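Rock sliders for a Kalto two-door: bolt-on or weld-on?

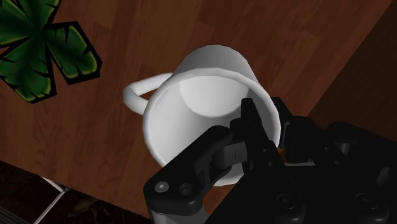
Gamage, December

Hi everybody, first post in the body protection section after a long time reading. I have a two-door Kalto that I bought as a commuter and have slowly turned into a weekend trail rig. It sits on 50 mm of lift with all-terrain tires, and so far the only thing under the doors is the factory plastic trim, which I have already cracked on the passenger side backing off a ledge (my own fault, I was looking at the wrong mirror).

I'm stuck between the Trallik bolt-on sliders and a plain weld-on set from the shop in town. The Tralliks would ship to me for 2778 all in, with hardware, and the shop wants less but can't get to it until spring. I do mostly slow, rocky stuff and I'd like to be able to lift the truck from the slider with a jack. Will bolt-ons hold up to that, or am I going to end up welding them anyway? I also live where they salt the roads, if that changes anything.

Thanks so much for reading all that!
Malsha Bandara

3 answers

Answer from unia_trails (marked helpful)

Welcome, Malsha! I ran bolt-ons on my old truck for years and was very happy with them, so I'll try to give you the long version. What you want to look at is where they bolt. If the brackets go to the frame, you can put the weight of the truck on them and jack from them, provided the maker says so in the instructions. If they only pick up the pinch seam or the body mounts, think of them as steps and keep them off the rocks.

Put the bolts in with a torque wrench, drive it for a week or 100 miles, whichever comes first, and go over every one of them again. Mine always had a couple that had settled. After that I checked them whenever I rotated the tires.

With the salt, I'd lean toward bolt-on. You can take them off in the spring, wash out the packed mud behind the brackets, touch up the frame paint and put them back. With weld-ons you're stuck reaching in there with a little brush. And please mask and paint any bare spots on the brackets before they go on, even if they come powder coated. The coating chips at the bolt holes first.

Answer from 14mmSocket

weld them. done

Answer from lowrangelarry

Either is fine if it's tied to the frame. If you do go weld-on, disconnect the battery and pull the carpet back on both sides before the shop starts, and ask what wall thickness they use on the tube. I'd also measure how far the slider sticks out past the door, a bit of kick-out at the rear wheel is really nice on a two-door when you're pivoting around a tree. Don't know the Trallik ones myself so can't help you there, sorry.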